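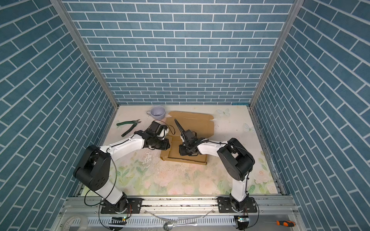 Flattened carton with its lid flap folded back, wire cutters to the left.

How to fold a one-piece mailer box

A one-piece mailer arrives flat. The base tray, the walls and the lid are all cut from the same sheet, so there is no tape involved until you seal it for the post. These instructions suit most plain brown mailers, including the ones we use for mugs and small homewares at our Drurkonbridge shop.

What you need

The flat box
Scissors or wire cutters, if your boxes come strapped in a bundle
Packing paper
Tape and a label

Before you start

Clear a patch of bench or table bigger than the opened sheet. Move mugs, tools and anything else with an edge out of the way. Cut the strap if there is one and keep your face back from it, as tight strapping can flick up.

Lay the sheet with the printed or smoother side down. The lid should point away from you and the base should be nearest your body.

Step 1. Crease every line
Fold each scored line up to a right angle and let it go again. Don't skip the short ones near the corners. A cold box straight from the garage in winter can crack along the score, so bring it inside for an hour first.

Step 2. Stand the front and back walls
Lift the back wall where the lid joins the base. Lift the front wall. Fold the small corner tabs inward so they sit inside the line of the side walls.

Step 3. Roll the side walls
Each side panel is double. Bring it up, fold it over the corner tabs and push it down inside the tray. The 2 small tongues on the edge go into the slots in the floor of the box. If they won't seat, the corner tab has usually slipped underneath. Pull it out and go again.

Step 4. Check the tray
Press on the floor from inside. It should sit flat with no bulge at the sides.

Step 5. Pack
Line the base with crumpled paper. Wrap a mug by stuffing the inside first, then rolling it in 2 sheets with extra around the handle. Nothing should move when you tip the box.

Step 6. Close the lid
Fold in the lid's side flaps, bring the lid over and tuck the front flap behind the front wall. One strip of tape across the front is enough for a light parcel.

If the box has been folded before

Old mailers can be flattened and used again if the slots aren't torn. Pull the tongues out from below with a fingernail. Yanking the side wall rips the floor. Cover old labels completely.

We buy ours in bundles of 50 and store them on edge, out of the damp. A box that has gone soft or wavy goes in the recycling.

Dorota Malinowski
Updated in August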